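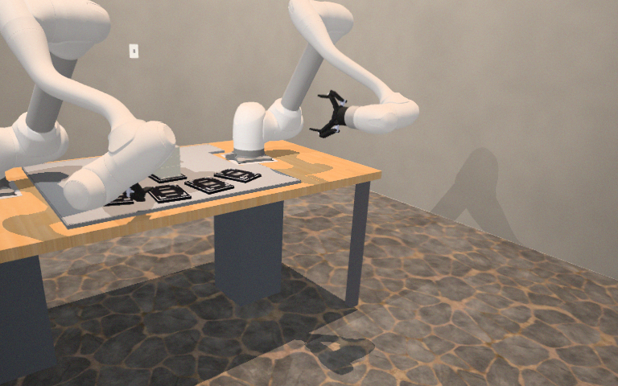
A wooden table with a big flat tray on it.

Monday, March 24, 2025

My mother-in-law, Parveen Gondal, kept a tray on every flat surface in her house, and for the first few years of my marriage I thought it was the fussiest thing I had ever seen. Then I got a wooden table of my own, and a family to sit at it, and inside of one winter I had gone out and bought three trays. So this month's tips are all about looking after a wooden table that people really use (homework, bread dough, glue, the lot!), and I'll start with the trays and wander from there.

Pick a tray bigger than you think you need. A little one fills up by lunchtime and then everything spills over onto the wood, and you're back where you began. A flat one with a low lip is easiest to wipe, and you can slide your hand under it to carry the whole mess away when supper is ready. Stick felt dots on the bottom, one at each corner and one in the middle if the tray is large, and check them every so often. Grit gets stuck in the felt and scratches just as badly as bare metal would. I pull mine off and put on new ones every March, when I'm doing the windows anyway.

Daily wiping. A soft cloth, wrung out until it hardly feels damp, and then a dry one straight after. Go with the grain. I use a drop of plain dish soap in warm water if somebody has had syrup, and nothing at all if they haven't. Please leave the spray bottle of all-purpose cleaner in the cupboard. I used one on my first table for a whole year and it went cloudy in a big oval right where I sat.

White rings. These are usually moisture caught in the finish, and they look much worse than they are. Give them a day or two first, as some fade by themselves. If yours doesn't, lay a clean cotton dish towel over it and press with a warm, dry iron (no steam, please!) for a few seconds, lift, look, and go again. Keep the iron moving. My neighbor Talha swears by a dab of mayonnaise left on overnight, and I will admit I've seen it work on his sideboard, though the room did smell like a sandwich for a while.

Dark rings are another matter. Those have generally gone down into the wood itself, and you'll be sanding. If the table is veneered, I'd stop there and ask someone who knows furniture, or do what I did with my hall table and put a plant on it. With a saucer!

Dried glue and candle wax. Put ice cubes in a sandwich bag, set the bag on top for a few minutes, and then nudge the lump off with the edge of an old plastic card. Don't use a butter knife, however blunt it looks. Any greasy mark the wax leaves behind will come up with the towel and warm iron again.

Scratches. For the fine ones, rub a shelled walnut back and forth across the scratch, wait a few minutes, then buff with a cloth. It darkens the pale line so your eye slides past it. Deeper ones want a wax filler stick in a matching color. Buy one shade darker than you think, and try it on the underside first. I have a light stick and a dark stick in the drawer and often end up using a bit of both.

Oiling. This is only for tables with an oil finish, so if yours is varnished you can skip ahead and have a cup of coffee. Mine gets oiled twice a year. I wipe it down, let it dry overnight, rub the oil in thinly with an old T-shirt, leave it for a quarter of an hour and wipe off everything that will come off. Too much oil goes sticky, and then you'll have crumbs for company until summer. Spread the used rags out flat outdoors to dry before you throw them away. Oily rags bundled up in a corner can heat up and catch fire all on their own, and I can't say that strongly enough.

Wobbles. Before you fold up a piece of cardboard, get underneath with a flashlight and check the bolts where the legs meet the frame. They work loose over a heating season, and a half turn with a wrench often cures it.

Amna Satti wrote in to ask about turmeric on pale wood. Wipe it up right away, and if there's still a yellow shadow, move the table where the sun can reach it for a few afternoons. Mine was gone by the weekend. Do clear the tray off first, or you'll have a nice neat rectangle to remember it by.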